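Vonia Washable Cloths and Clear Storage Bin

Print this page | E-mail to a friend

We have been selling the Vonia cloths for a good many years now, and teal is still the colour people write to us for -- a muted blue-green that sits nicely in a kitchen or a laundry and has a soft, matte finish with a bit of texture to the weave.

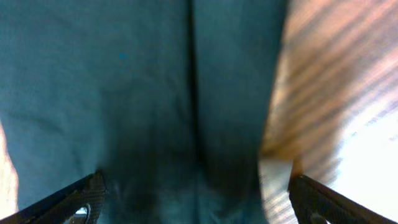 Each cloth measures 36 cm by 53 cm and can be folded in half and in half again for the shelf. Wash it warm with similar colours and dry it on the line if you can. A few creases after washing are quite normal, and Amr Chraibi in our shop never irons his!

The bin is sold on its own or with a bundle of cloths. It is clear plastic, shallow, with rounded corners, so you can find the cloth you're after without tipping the whole lot onto the table.

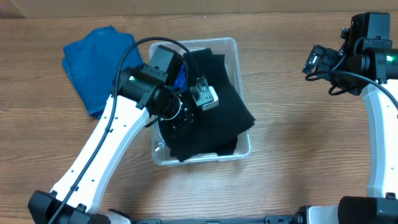 Denim and black are back in stock in August, and you're welcome to mix colours in a bundle of 16 -- just pop a note on your order. For larger quantities please ask for Wael Tawfik, who looks after our trade customers and will happily post you a swatch of each colour first.

E-mail us about this product | Print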